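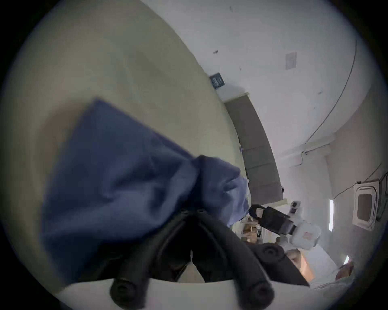

## Folding and Storing Household Cloths

Prepared for residents of the Jorkent and Górecki buildings. Revised July 9, 2021.

Dish towels, cleaning cloths and small hand towels are washed more often than anything else in the linen closet, and they are usually the first to be put away badly. The following guidance covers sorting, folding and shelf storage. It replaces the sheet issued in May.

### Before folding

Cloths should be completely dry. A towel that feels dry on the outside may still hold moisture in the hem, so the hem is the place to check. Any cloth that is still damp should be hung for a further 30 minutes and checked again.

Shake each cloth once, firmly, holding it by 2 neighboring corners. Creases left by the dryer are much easier to remove at this point than after the cloth has been folded. Deep creases in cotton may be smoothed with the palm, working from the center outward. Ironing is not required for cleaning cloths.

Sort by use before sorting by size. Cloths used on floors and bathroom fixtures must be kept apart from those used on dishes, even after washing. Residents with cloths of several colors may find it useful to assign one color to each room.

### The working surface

Folding is best done on a wide, flat surface at waist height. A table is suitable, provided that it is clean and has been cleared of anything that may snag the fabric. A plain cloth spread over the tabletop protects both the finish and the laundry, and keeps light fabrics from sliding. Pull the cover toward the corners until it lies flat, then smooth it again whenever it begins to gather.

Place the unfolded pile to one side and keep the center of the table clear. Finished pieces should go on the opposite side, with the folded edge facing the person working.
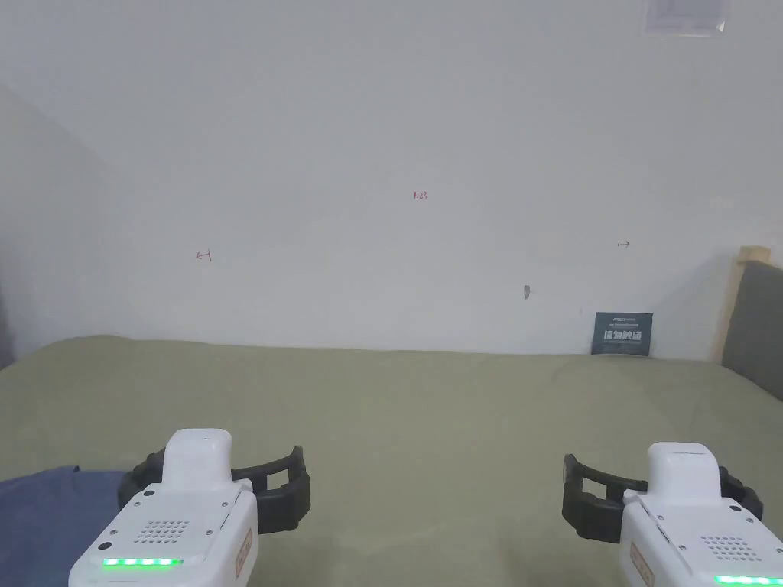 *A covered tabletop, with a blue fabric item at the left corner.*

### The standard fold

1. Lay the cloth flat with the care label facing up.
2. Bring the left edge over to meet the right edge. Align the corners before pressing the fold.
3. Bring the bottom edge up to the top edge.
4. For narrow shelves, fold once more in the same direction.

This produces 4 layers, or 8 with the additional fold. Thick towels should be left at 4, as further folding strains the hem and makes the stack lean.

If the corners do not meet, open the cloth and begin again. Many towels shrink unevenly – in such cases, align the folded edge and allow the loose edges to fall where they may.

### Covers and fitted sheets

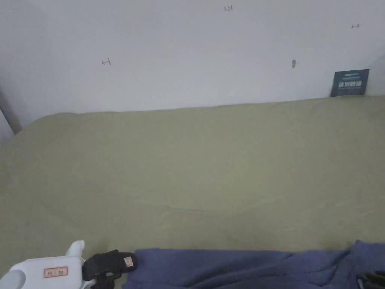 Elasticized covers call for a different approach. Turn the cover inside out and place one hand in each of two adjoining corners. Bring the hands together and fold one corner over the other, so that the first is tucked inside the second. Repeat with the remaining corners, then lay the cover down and fold the gathered edges inward to form a rectangle. From there it may be folded in thirds.

### On the shelf

Stacks should be kept low enough that a cloth can be drawn from the middle without disturbing the rest. Newly washed items go to the bottom of the stack, so that all pieces receive even wear. Leave a small gap between the stack and the back wall of the closet.

Worn dish towels may be moved to cleaning duty. A towel so moved should be marked at one corner with a laundry pen and should not return to the kitchen.

Questions regarding this sheet may be directed to Stavros Mavromatis at the Caklow office, extension 732.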